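Zotbridge Robotics Club Opens Spring Project on Household Tasks

Student teams to record shirt folding with hand-held grippers

DIDTHORPE, January. The Zotbridge Robotics Club today announced the start of Flelano, a student project in which members teach robots to handle clothing. The project is open to all enrolled students of the Zotbridge School of Engineering and will run through the end of the spring term.

Flelano follows the club's fall work on sorting rigid parts. Cloth was chosen as the next subject at the request of the members, who voted on four proposals at their first meeting of the academic year. Students work in pairs during open sessions at the Didthorpe workshop. One student folds while the other keeps the session log and checks each recording before it is added to the shared collection.

Members fold by hand-held gripper, one in each hand, and the resulting recordings are used to train the arm that each team will enter in the closing demonstration. The club has set a goal of 2170 accepted recordings for the term. As of this announcement, 1490 have been accepted. Recordings are reviewed by a second team before they count toward the total.
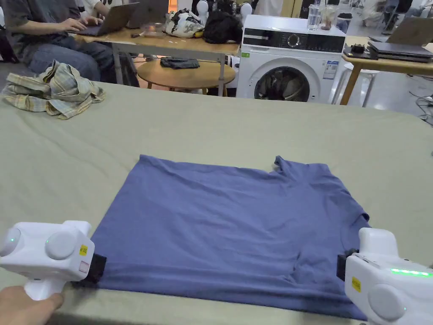
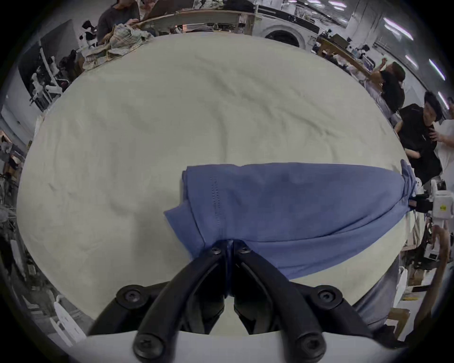 Work with a blue garment and hand-held grippers at the Didthorpe workshop.

Teams begin with short-sleeved T-shirts and move on to button-front shirts and towels once their first set has been approved. Every garment starts from one of the layouts given in the club handbook. Students are asked to work at an even pace and to complete each fold before setting the grippers down. A dropped corner does not disqualify a recording, provided the student picks it up again and finishes the task.

The project is supported by a grant from the Fodor Fund for Technical Education, which has provided $1805 toward garments, replacement gripper parts and data storage. The School of Engineering contributes workshop space and supervision. There is no fee for students to take part, and no prior experience with robotics or programming is required. New members complete a safety briefing and one supervised session before they record on their own.

At the closing demonstration, each team's arm will be given a shirt it has not handled before and will have three attempts to fold it. Entries will be scored on the finished fold and the time taken. Results and the full set of recordings will be made available to other student clubs on request.

Open sessions are held each Sunday at 2 p.m. during the term. Students who wish to join may register at the workshop or through the student activities office.

About the Zotbridge Robotics Club

The Zotbridge Robotics Club is a registered student organization of the Zotbridge School of Engineering. It offers project work, introductory classes and an annual public demonstration in Didthorpe.

Media contact: Student Activities Office, Zotbridge School of Engineering, Didthorpe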